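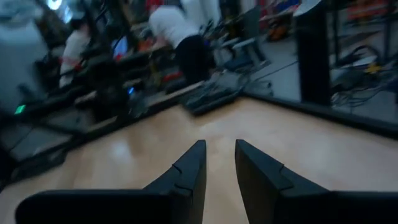
Looking down between the fingers of a wrist camera at Drirkia's open day, with the workshop behind.

An afternoon with the robots at Drirkia

I came home from the Drirkia open day with a tote bag, a sore neck from leaning over things, and four pages of notes I can barely read. It was great! If you missed it, there's another one coming in September, and I'd say go, even if you have never been closer to a robot than the one that vacuums under your couch.

Drirkia rents the long workshop at the back of the old Huỳnh building, past the loading bay. The sign is small and I walked by it twice. Inside it feels like a place where people work every day, with cables everywhere and the benches full, and I was glad they hadn't tidied it into a showroom. Groups were kept to 17 people, so everyone got a turn at the front.

Our guide was Loan Văn, who looks after the arms and seems to know every screw in them. She started us off at the table where the team practices picking and placing. The arm there is called Kero (the name came from a sticker on an early one, and then all the later ones had to be Kero too). It has a two-finger gripper and a little camera mounted at the wrist, so it always has a view of its own fingertips and whatever lies past them.

That view was my favorite part of the day. They put the wrist camera feed up for us and it took me a good minute to make sense of it. The fingers are huge and dark, right up against the lens, and the tabletop shows in a slot between them. Everything beyond the table goes soft, so the rest of the room turns into blurry shapes and spots of color. Loan said new people always want to look at the background, and she has to keep steering them back to the gap between the tips, where the work gets done.

She had us try it ourselves. You hold a pair of handles, squeeze to close, and the arm follows you. My job was to pick up a foam block and drop it in a tray. I had 10 tries and got it in 2 times. On one of the others I closed the gripper on nothing at all, very gently and with great confidence, and the man behind me clapped anyway. A girl of maybe eleven went after me and got it on her first go, then asked if she could do it with her eyes on the feed only. She could!

What surprised me is how much of the job is light. A shiny tabletop throws the ceiling lamps right back at the camera, and a bright patch in the wrong place can hide the edge of whatever you're trying to grab. They have tried mats, paint, tape and a bedsheet. The bedsheet worked very well until the gripper picked it up. These days they leave the glare in on purpose for a lot of the practice runs, because the places where these arms end up will have shiny counters too, and the software may as well get used to it.

Trí Quách talked us through the software side after the break. He writes the part that decides when to close the fingers, which sounds like a small thing until you've squeezed a foam block at the wrong moment as often as I had. The team records people doing a task by hand over and over, with all the clumsy bits left in, and the program learns from the pile. For the block and tray they have about 2000 recordings. I asked if mine would be added. He said yes, the misses too, and he looked pleased about it, so I'm choosing to take that as a compliment.

Somebody asked the jobs question, as somebody should. Trí didn't brush it off. He said the first real use is sorting returned parts for Tridosari, the repair depot across the river, where the sorting bench has been hard to staff for a long time and the people on it would prefer to be doing repairs. He also said he didn't know how it would look further on, and that he'd be wary of anyone who told us they did. The discussion ran well into the next group's slot, and Loan had to come and fetch us.

A few things I scribbled down and want to pass on. Dropping something is fine, and they're used to it. Crushing something is what they worry about, so the fingers give up early if they feel too much push back. The wrist camera gets smudged constantly, and there is a soft cloth on a hook by the bench that you are not to use for anything else. And the big red button really does stop everything. We were all invited to press it once, and the whole line of us did, grown adults, grinning.

Wear flat shoes, because you'll be standing the whole time, and tie your hair back if it's long. There's coffee but no food. The Huỳnh building's elevator was working when I went, and the workshop is on the ground floor in any case. Kids are welcome with an adult. To get on the list for September, write your name on the sheet at our front desk or reply to this newsletter, and say if you want the hands-on session or just the talk. The hands-on spots fill up first. I've already put myself down for one, and I plan to get at least three blocks in the tray.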